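Plokavham Chore Bench: Set-up Guide
Section 9. Plug and Unplug Tasks

Revised Aug 2, 2025

Read this section before you run any chore that involves adapters or power strips. It assumes both arms are mounted on the rail and have passed the joint check in Section 2.
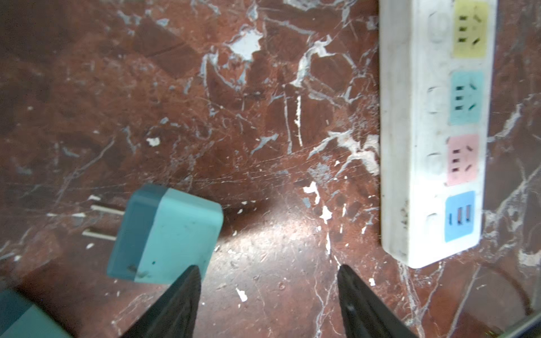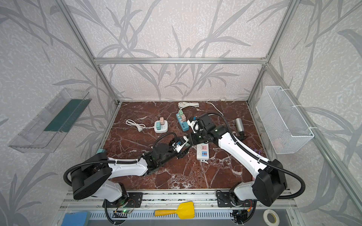
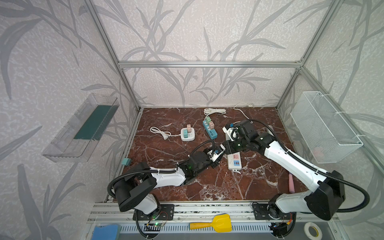 Plugging in an adapter is a good measure of what a two-arm machine can do around the house today. Picking one up from a flat surface is within reach for most graspers. Lining up the prongs with the slots is harder, and doing it on a strip that slides is harder still. Small adapters add to the trouble. The teal one lying on the marble in the wrist view has two flat prongs pointing sideways, so the arm has to turn it before it can go into a socket. In our log of 2,705 attempts with the Weron planner, most failures came at this turning step. Do not expect the bench to replace a person for this chore yet.

9.1 Preparing the table

1. Make sure no strip on the table is connected to house current.
2. Place the target strip where both grippers can reach it.
3. Set one adapter on the table, clear of the strip.
4. Move spare cords toward the back.
5. Start the Talebi console and choose Plug Task.

Note: Polished stone reflects light. If the console reports a false edge, dim the overhead lamp and repeat step 5.

9.2 Running the task

1. Select which arm will hold the strip. The other arm handles the adapter.
2. Press Preview and watch the planned path on the screen.
3. Press Run. Keep your hands outside the enclosure.
4. If the prongs miss the slots, let the arm back off by itself. It will try again up to 9 times.
5. When the run ends, press Park before you reach in.

CAUTION: Never run this task with live outlets. The grippers are not insulated.

CAUTION: Grippers may come close together over the strip. Keep the speed setting at Low until you have finished 393 attempts without a contact stop.

9.3 Known limits

Adapters with rounded sides may slip in the grip. Unplugging works more often than plugging in, but a tight socket can lift the whole strip. USB plugs are not supported. Support for them is planned for the December release of the Brillholm gripper kit.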